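How do you set up a chopstick and utensil holder so it's not a jumble?

Asked by Rocío Barroso
Category: Kitchen and Dining > Storage

Hi all! I finally gave up on the silverware drawer. Ours sticks every time it rains and I got so tired of yanking it. So I bought one of those upright plastic holders with the holes in it, and I'm really excited about it, but every time I fill it, it turns into a porcupine. We're five people and we use chopsticks at most meals, plus spoons, plus a couple of cooking things. I do my sorting on the table with the star cloth because the counter is 22 inches wide and the rice cooker has most of it.

What I'd love to know: what goes in first, do the chopsticks go tips up or tips down, and should the big tools live in there too? Also, the label on the front. Do I leave it or take it off? Mine has the kind with the barcode and a lot of small print. 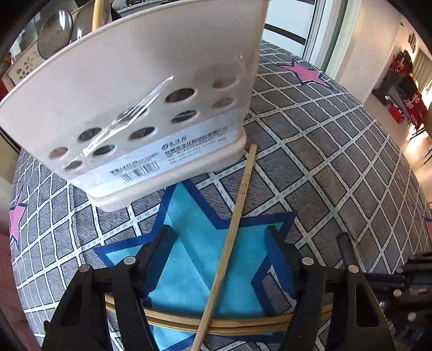 Answer 1, from Chantal Bergeron (accepted by asker)

Oh, I love this question! I switched to a standing holder in July and I'm never going back to a drawer.

First thing, before you fill it, peel off any plastic wrap. Check the back panel too, I missed a strip on mine for a week. Then wash it with dish soap and let it air out. Those holes are what you paid for, so don't block them with anything.

Chopsticks next, and in pairs! I lay all of ours out on the table and match them up by the pattern at the top. If you've got a mix of plain ones and ones with a carved or ridged end, the odd ones go to cooking duty. They're great for stirring noodles and fishing out dumplings.

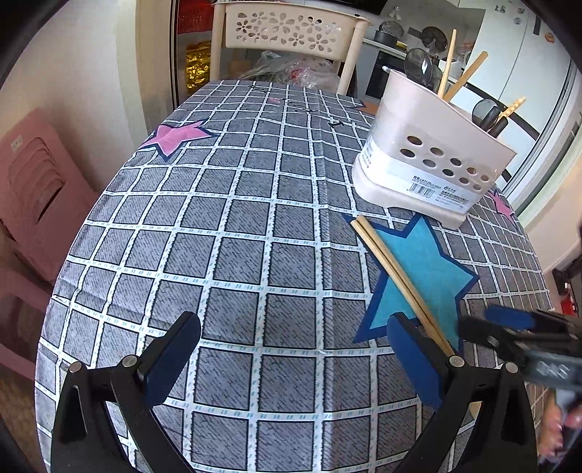 Tips up or tips down is where people get heated. I go tips up, handles down, so the eating end gets the most air. My sister does the opposite and says nobody's fingers should be on the tips when you grab a pair, and she has a point. Pick one and tell the whole family, because half and half is how you get the porcupine.

For the big tools, I'd let in two at most. A spatula and a strainer are fine, but lean them against the back so the weight isn't all up front. Ladles went on a hook at my house and it made SUCH a difference. I use a Bevarora rail, but any hook will do.

Label: warm water, a little cooking oil, twenty minutes, rub with your thumb. Comes right off.

Answer 2, from Baltasar Goicoechea

Agree with most of Chantal's answer, but if your holder has two compartments, use them! One side for what people eat with, the other for what you cook with. Then you're only reaching into one side at dinner and it stays neat so much longer.

Small forks are the troublemakers. Dessert forks, the skinny ones, anything short. They sink to the bottom or work their way into the holes. 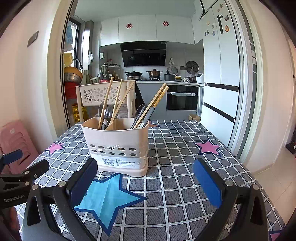

I keep ours in an old Clavero jam jar next to the holder and it's been wonderful. Spoons are easy, bowl end up, a few together on the same side. Long ones behind short ones so you can see everything.

I'd also take out half the chopsticks. I had 9 pairs crammed in there, and we're a family of four! The rest went into a bag in the cupboard for company and the holder looks so much better.

Answer 3, from Raghda Rizk

just put them in lol. mine's been next to the sink forever and it's fine. I would say load them a whole handful at a time though, way faster than one by one. hold the bunch low down, tap the ends even on the table, drop it in
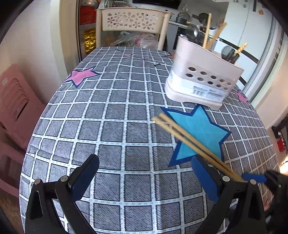 and fan them out a little after so they're not stuck together. wood ones need air or they get that smell. also I left the label on, doesn't bother me

Comments (3)

Yolanda Carrasco: The oil trick works! I did mine Friday with olive oil and there was no sticky stuff left at all. Don't skip the soap after or the whole thing is slippery.

Rocío Barroso: Thank you everybody!! Going with two sides, cooking and eating, and tips up. My mother-in-law is a tips down person so wish me luck. Chantal, does your hook rail screw in or stick on?

Chantal Bergeron: Stick on! It's held a cast iron ladle for months. Wipe the wall with rubbing alcohol first and leave it overnight before you hang anything.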